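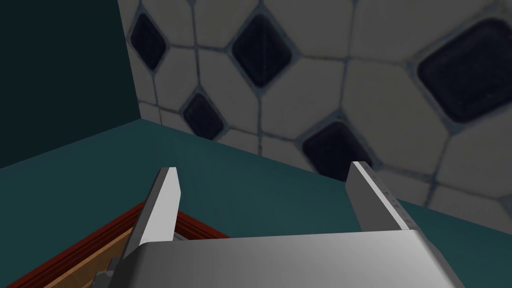

Simulated gripper with its two fingers open over the worktop, from our kitchen test set.

Kikonier opens its gripper comparison to everyone this June

Gresden. I've spent most of the spring watching pretend grippers try to pick up pretend crockery, and I'm very happy to say you can now do the same! From June, Kikonier is putting its whole gripper comparison online, free to download, with the settings files and the results table included.

We began with a simple question from a customer who couldn't choose between two parallel grippers, ours and the Zumenus. Testing both on a real arm would have tied up our bench for weeks (we only have the one bench). So we built the job in simulation, ran each gripper through the same 42 tasks, and then added the Verbeke controller alongside our own because people kept asking about it.

The full set comes to 3346 runs. Every task gets the same starting positions whichever gripper is fitted, and the view from the wrist camera is saved each time, so you can go back and look at the approach for yourself. I do this more than I should, usually with a sandwich.

A few things surprised me. Wide fingers did well on bowls and badly on anything thin lying flat. The controller made more difference than I'd have guessed, mostly in the last bit of the approach. And changing the wall and worktop finishes upset some of our camera settings far more than swapping the gripper did, so we're doing another 800 runs on that alone.

The first 100 people to sign up can also send us a gripper model of their own and we'll run it through the same tasks at no charge. Please send the finger measurements too!

Sign-up is through the Kikonier website, under Trials.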